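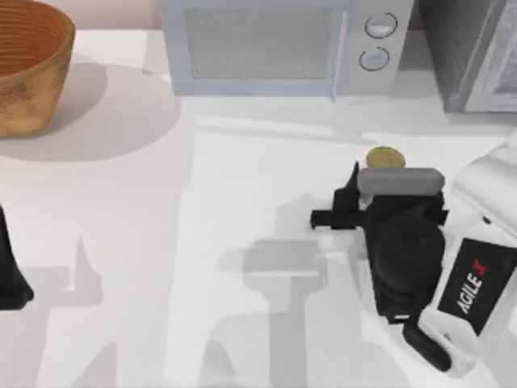
Simulated kitchen counter with two robot arms. The gripper at right appears to have a gold coin pinched above the worktop; the microwave is at the back.

Pricing the Two-Arm Bench

Category: Equipment & Budgets > Small Automation

214 shares | 3 comments

Most purchase requests for a two-arm bench list two arms, two grippers and a table. The request is approved, the crates arrive, and within a quarter a second request follows for everything that was left off the first one. The second request is harder to get through.

Gundia, a contract packer that handles small retail goods, went through a full planning cycle this spring before ordering any hardware. Its planning file is useful to other buyers because it keeps the rejected options along with the accepted ones. The file ran to 52 line items. Arms and grippers took up four of them.

Start with the task list

Gundia's first draft specified payload and reach. Both figures came from a catalog page, and neither was tied to a job. The second draft began with a list of the objects the bench would have to handle, sorted by thickness and weight. Flat parts set the gripper requirement. A thin disk lying on a smooth surface gives a parallel gripper very little to hold, and fingers that work well on cartons may not get under it.

The outcome was a budget line for spare fingertips in two profiles, plus an allowance for machining a third. Fingertips are consumables and should be carried in the operating budget. Gundia had them under capital at first and moved them after review.

Simulate before ordering

The planning group rented time on Trovine, a simulation package, for 30 days. The team built a counter, placed household-sized objects on it and ran pick attempts with two arms from different mounting points. The goal was to settle three questions: base spacing, table depth, and whether the arms could share the middle of the work surface without a formal handoff zone.

Base spacing changed twice. The original layout put the arms too close together, and the wrists met over the center of the table. The final layout is wider and needs a deeper table, so the standard bench from the house supplier was dropped. Finding that in simulation cost rental time and some staff hours. Finding it on the floor would have meant drilling new mounts and repeating the safety review.

Simulation has limits that belong in the budget too. Contact with thin parts is sensitive to friction settings, and a simulated pick is weak evidence about a real one. Gundia set aside a separate line for physical trials and did not reduce it when the simulated results looked good.

Lighting is easy to skip at this stage. Arms cast large shadows on a pale surface, and the shadows move with the arms. If the bench will use cameras, test with light from more than one direction and price the fixtures early.

Where the hours go

Integration was the largest line in the plan by a wide margin. Gundia estimated 185 hours for mounting, cabling, calibration, software setup and first-task programming. Two quotes came back. Fuvis offered a fixed price with a narrow scope: one task, one gripper configuration, no retraining of staff. Awan quoted by the hour with a cap and included two site visits after handover.

The Fuvis quote was lower on paper. Once change orders were added for a second task, the two were close. Gundia chose Awan, mainly because its product mix changes in May and again before the holidays. A shop that runs one part all year could reasonably choose the other way.

Recurring costs

The annual figure is often missing from first-time requests. Gundia's version covers software renewal, fingertips, cable replacement, one day of recalibration and a small reserve for shipping an arm out for service. The total came to $3,901 per year, before labor. The file notes that cable wear was the least certain entry - the vendors gave no figure, and the planners used their own conveyor maintenance records as a stand-in.

Downtime was handled separately. With two arms sharing one task, losing either stops the bench unless a single-arm fallback has been programmed. Gundia budgeted the fallback as its own task and scheduled it second, ahead of any new part numbers.

The order has been placed. Table and mounts ship first, so the floor can be leveled before the arms arrive.

Comments (3)

benchtop_ops
Would add a line for e-stops and a second controller enclosure. Ours were quoted separately and it pushed the order past our approval limit.

mill_and_main
Agree on fingertips under operating. We go through a set faster than the vendor said we would. What table depth did they end up with?

rk_packaging
How did the hourly cap work if the customer changes the scope halfway through? That is where we got burned last time.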